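4. 告発報道における主張と応答の配置

本節では、プロ選手の私生活上の不祥事を伝える第一報について、告発側の主張と選手側の応答が記事のどこに置かれるかを検討する。
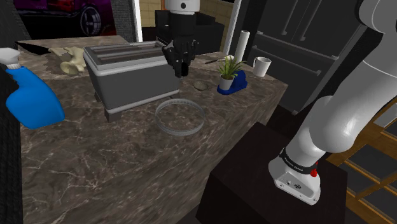 分析の対象は、プロサッカー選手に対する民事上の訴えを扱った第一報243本である。第3節で述べたとおり、これらは16件の事案に関する記事で、9媒体から収集した。通信社の配信をそのまま転載したものは重複とみなして除き、見出しと本文の双方が残っているものに限った。各記事について、告発側の主張を伝える文と、選手または代理人の応答を伝える文を抜き出し、出現順に番号を付した。二つの欄は対等なものとして扱う。図2のトースターの上面には細長い差込口が二つあるが、本稿の符号化票もこれと同じように、主張の欄と応答の欄という二つの口を並べて設けた。片方に何も入らない記事であっても、その欄を票から削ることはしない。空欄のまま記録し、応答の不在を一つの値として集計に含める。先行研究の多くは応答のない記事を分析から外しており、Luangrathの枠組みもこの点では同様であった。

4.1 符号化の手順

符号化はSiriporn NakpanとAmnuay Yimyamの2名が独立に行った。入力にはResteteoを用いた。符号化者には媒体名と掲載時刻を伏せ、見出し、リード、本文の順に読むよう求めた。選手名は伏せなかった。所属クラブや過去の成績に触れる記述が多く、氏名だけを消しても誰の事案であるかは容易にわかるためである。この点が判断に与えた影響は、今回の設計では切り分けられない。

主張の欄に入れたのは、訴状、申立書、告発者本人または代理人の発言を出所とする文である。「訴えによれば」「書面には」のような出所表示が文中にない場合でも、直前の文から出所が明らかであれば含めた。応答の欄に入れたのは、選手本人、代理人、所属クラブの広報による発言、および「取材に応じていない」「コメントを求めたが返答を得られていない」といった記述である。後者を応答に含めるかどうかは予備調査の段階で意見が分かれた。Nakpanは実質的な反論がない以上は空欄とすべきだと考え、Yimyamは取材を試みたことの表示自体に読者への効果があると考えた。協議のうえ応答の欄に含めることとし、下位区分として「実質的応答」と「形式的応答」を設けた。

判断が一致しなかった文については、Usa Prasertsriを交えて協議した。不一致がもっとも目立ったのは、クラブの声明である。「事態を重く受け止めている」という一文は、選手を擁護するものとも距離を置くものとも読める。本稿では、声明の主語がクラブであり、かつ訴えの内容に触れていない場合には、形式的応答に分類した。リーグによる声明は当事者の応答ではないため、別に記録した。

4.2 応答の位置

媒体ごとの違いは、応答の有無よりも位置に表れた。地方紙を母体とするBundenの記事では、応答がリードの直後に置かれることが多い。主張を一つ述べた後に代理人の発言を引き、その後に訴えの詳細へ戻るという順序がほぼ定型になっている。これに対し、芸能色の強いSkindetitzでは、訴えの詳細を時系列で書き切ってから、末尾の段落で応答に触れる型が中心であった。Hemminは両者の中間にあり、担当記者によって配置が異なる。同じ事案を扱いながら、署名が違うだけで応答の位置が大きく動いた例も見られた。

見出しについては、媒体間の差は小さい。どの媒体でも、見出しに応答が含まれる記事は少なかった。見出しに置かれるのは選手名、所属、訴えの中でもっとも具体的な行為の三つの要素で、このうち行為を表す語には訴状の表現がそのまま使われる傾向がある。鉤括弧を付けて引用であることを示す記事と、付けずに地の文として書く記事が混在しており、後者では主張と事実の区別が見出しの段階で失われている。本文に入れば出所表示が現れるが、見出しのみを読む読者にはその情報が届かない。

応答の位置は更新によっても変わる。第一報の公開後に代理人の談話が得られた場合、Bundenは該当箇所を書き換え、冒頭に更新の表示を付ける。Skindetitzは本文を変えず、末尾に追記する。そのため、同じ談話が得られていても、一方では記事の前半、他方では最後に置かれることになる。本稿で符号化したのは保存時点の版であり、公開直後の版がどうであったかを確認できない記事が残る。版の履歴を公開している媒体に限れば追跡は可能だが、その場合には対象となる媒体が偏る。

4.3 競技情報の混入

主張と応答のいずれにも属さない文のうち、もっとも多かったのは競技に関する情報である。得点数、契約の残り期間、次節の出場見込みなどがこれに当たる。とくに契約更新の交渉中に訴えが報じられた事案では、記事の後半が移籍市場の観測に充てられ、訴えの経過よりも長くなることがあった。Nuchitは、こうした記述が選手を競技者として読者に想起させ、訴えの重みを弱めると論じている。一方で、競技情報はもともとスポーツ面の記事に求められる要素であり、書き手の意図を推し量る根拠としては弱い。本稿ではその効果について判断を保留し、主張と応答の間に競技情報が挟まる場合に限って記録した。

競技情報が間に挟まる記事では、応答が独立した段落になりやすい。反対に、主張と応答が隣り合う記事では、両者が逆接の接続詞で一文にまとめられることが多かった。「暴行を受けたと訴えているが、代理人は否定している」という形である。この形では、応答は文として数えられるものの、内容は否定の一語にとどまる。位置が前にあることは、応答が詳しく伝えられていることを意味しない。位置と分量を別の指標として扱ったのはこのためである。

告発者の側の描写にも触れておく。選手の氏名が必ず記される一方、告発者は「元交際相手」「知人女性」のように選手との関係によって呼ばれる。氏名を伏せることには保護の意味があり、それ自体は問題ではない。ただし、職業や居住地が示されない記事が多いなかで、交際の経緯だけが詳しく書かれる例があった。Hemminの編集部は3月に表記の指針を改め、訴えの内容と関係のない交際歴を第一報では扱わないとした。改定の後に公開された記事では、この種の記述は見られなくなっている。ただし対象となる事案が少なく、指針の効果であるとまでは言えない。

4.4 本節の限界

第一報のみを扱ったため、訴えの取り下げや和解が後にどのように報じられたかは分析に含まれない。事案によっては、第一報で末尾に置かれていた応答が、続報では見出しになっている。記事に付された写真も符号化の対象としなかった。試合中の写真を使うか、裁判所前の写真を使うかによって本文の受け取られ方は変わりうるが、保存された版では写真が欠けているものが多く、比較に必要な数がそろわなかった。

また、符号化した文の単位は句点による区切りに従っている。訳文を載せた記事では、原文で一文であった談話が複数の文に分かれていることがあり、応答の文数が見かけ上多くなる。該当する記事には印を付け、次節の集計では含めた場合と除いた場合の両方の値を示す。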